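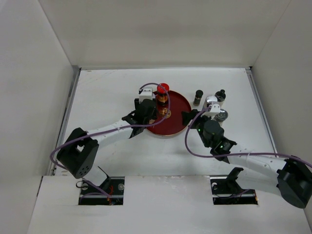 Home | Talks | Walks | Finds Archive | Contact

DRALLWOOD HILLFORT - speaker notes
Thursday, January 16, 2020

Start with the walk up. Most people come from the Illano side, through the wood, and miss the outer bank completely. Ask who has been. Wait for hands.

Slide 2 - plan. Two banks, one ditch. Inner bank best on the north, almost gone on the south where it was plowed. Entrance faces east. The gap on the west is modern, cart track, say this early or someone will ask.

Ditch section. We dug one trench, 2 meters wide, should have been longer. Stone tumble at the bottom, then silt, then a dark layer with charcoal. No pottery in the dark layer!! Pottery all came from higher up. So dont date the ditch from the pottery. Repeat that.

House platforms - skip if running late. Survey marked 62 hollows, I would accept maybe half. Some are tree throws, esp. near the wood. Show the good one by the entrance, stone footing, clear doorway.

Compare Cestura. Same kind of hill, smaller fort, single bank, but much better gateway. Guard chambers there, none found here. Could be under the track. Dont promise.

Sethi farm wall - more than 500 stones robbed from the inner bank, you can pick them out by the weathering. Pass the two samples round, get them BACK this time.

Who lived there? Short answer, dont know if anybody did all year. Summer grazing is my guess. No water on top, nearest spring is 50 meters down the slope and steep. Say it's a guess.

Finish - June walk, meet at the Illano gate, boots, no dogs as there are sheep on the top. Sign up sheet by teh door. Questions. If asked about the gold coin - wrong hill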